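Gripper shootout, part two: the old PC case

So after the last post (the one with the jam jar lids, sorry about the length) a few of you wrote in asking when I was going to try the two grippers on something harder than kitchen stuff. Fair question! I had a desktop computer sitting open on the floor already, so that became the test for this month. I wanted to see which of the two could reach into a tight metal box, touch the thing I was aiming at, and come back out without dragging half the wiring along.

Quick recap if you're new. Gripper one is the Boltex, a parallel jaw thing with two fat rubber pads that slide together like a vise. Gripper two is the Fellomex, the black linkage one with the long skinny fingers full of holes. I paid $300 for the Boltex and $90 for the Fellomex, used, from a guy clearing out his garage, and it arrived in a shoebox with one screw missing. Both go on the same Grinditz arm and I drive everything from the same little hand controller, so the arm side of it is as even as I can make it.

I gave the Boltex the first turn because I like it better. On a tabletop it's wonderful. It closes square, it holds on, and you never have to think about what angle you're coming in at. Inside a computer case it's like trying to get your keys out from under the car seat wearing ski gloves. The pads are so thick that by the time they're open wide enough to grab anything, the outside of the jaw is already bumping into the next part over. I tried coming in from the top, then from the side, then from the top again with the wrist turned. I did get it onto the edge of the case once and it gripped that beautifully, which was not the point.

The other trouble was the view. The wrist camera on that setup looks straight down between the jaws, and the jaws are big, so what you get on the screen is mostly gripper. I ended up driving half blind and craning my neck to look over the arm. I gave it 29 tries over two evenings and I only want to talk about a couple of them.

Then I swapped over. Changing grippers takes four bolts and a lot of muttering, plus moving the camera, plus redoing the tool offset because the Fellomex sticks out so much farther. I always forget that last part. I forgot it this time too, and the first move of the night put the fingertip down a good bit lower than I had planned. Nothing broke. I went and made tea.

Once the numbers were right, though, wow. Those fingers go places! The finger is just a flat piece with a ridged tip, and you can slide it alongside the drive cage where the Boltex had no hope at all.

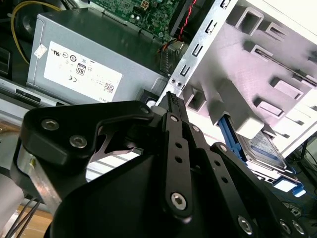

Fellomex fingertip up against the slot near the front of the drive cage, power supply on the left.

I had been aiming for that slot all evening, so I was pretty pleased with myself. It's a fussy spot. You've got the metal strip on the front of the cage, which is full of little slots that all look the same on a small screen, and you've got wires hanging around above it. If you come in too steep, the tip skates along the metal. If you come in too flat, the linkage runs out of room before the tip gets anywhere. What worked best for me was lining up from well outside the case, locking the wrist, and then moving in only one direction until I was close.

The ridges on the tip matter more than I thought they would. I had been planning to cover them with a strip of grippy tape, the way I did on my old one, and I'm glad I left them alone. They catch on an edge just enough that you can lean on it a little.

Now the complaining part. The Fellomex flexes. When you push with the end of the finger, the whole linkage gives, and the camera is mounted far enough back that you see it happen on the screen and can't do much about it. It's also got a tiny bit of slop in the pivots, and every so often the screws want a turn with the hex key. I've started checking them before each session (Thursday night's mess was one loose screw, and I blamed the controller for an hour). The Boltex has never once needed that.

Holding power is no contest either. The Boltex will hang onto a full mug all day. The Fellomex will hold a pen, a plug, a small screwdriver if you grab it near the middle, and then it starts to droop.

A word on the controller, which I changed halfway through. I had been using the thumbstick one, and I switched to the Sitthichai knob box that I bought back in October and hadn't opened. For tabletop stuff I still want the sticks. For creeping into a case, the knobs are so much nicer. One knob per axis, and when you take your hand off it stays where you left it. My only gripe is the cable, which is short and stiff and pulls the box toward the edge of the desk.

So for anything with walls around it I'm leaving the Fellomex on, and the Boltex goes back to being my table gripper. I'd love something in between, with thin fingers and a stiffer body, and if you've got one you like, leave a comment and tell me what it cost.

Next time I want to try the same case with a second camera off to the side. I still have to find a clamp for it.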